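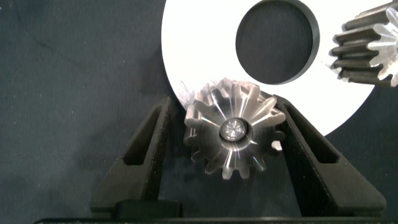 Minutes of the Vermeulen Street Tenants' Meeting, Thu 5 March

I'm doing the minutes again, so please forgive the spelling and the bits where I was eating. We started late as the key to the laundry room had gone missing (found – it was in the door).

Last meeting's minutes were approved after we fixed the name of the paint company. It's Praltis, with one l. Sorry!

Heating. The landlord's agent wrote back at last. Remer can look at the boiler next week, and they want 2 hours with the radiators off. Everyone on the top floor groaned. I said I'd put a note in the elevator once we have a day.

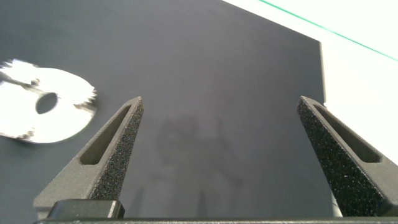
Marijke Van Loon asked if the radiators could be bled on the same visit, as hers has been knocking all winter and she's tired of wearing a hat to bed. Good idea, everyone liked it, and I'll add it to my email. If yours knocks too, write your apartment number on the sheet by the mailboxes.

Courtyard. This took up most of the evening, of course. We have more than 1000 dollars in the pot from the rummage sale and very different ideas about how to spend it. The bench people want a bench. The tomato people want raised beds along the south wall, and got as far as arguing over soil. A good bench from Vostemum is 165 plus delivery, so I think we can do both and still buy a hose that doesn't leak.
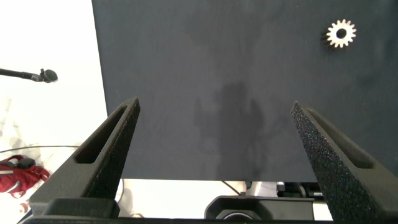

Somebody near the back wanted to know who would water the beds in July when half the building is away, and said last year's beans were a sad sight by the end. Fair point! We agreed on a sign-up sheet, and no beds get built until there are 4 names on it. I've put mine down.

Bikes. The hallway is still full of them.
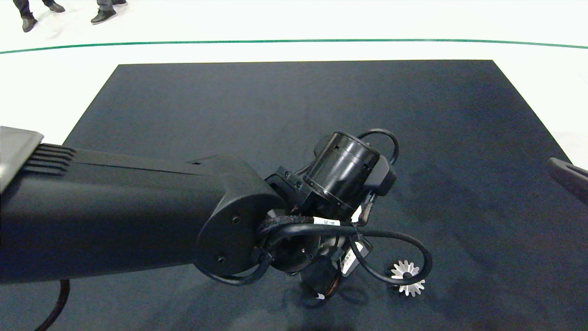 I walked into a pedal on my way down tonight and I have the bruise to show for it, so I was maybe a little loud on this one. Tags go on all the bikes this weekend. Anything with its tag still on after a month moves to the basement – moved, not thrown out, before anyone writes to me.

Any other business. The package shelf is too small. We ran out of time, so it goes first on the list next month. Bring your own mug, please.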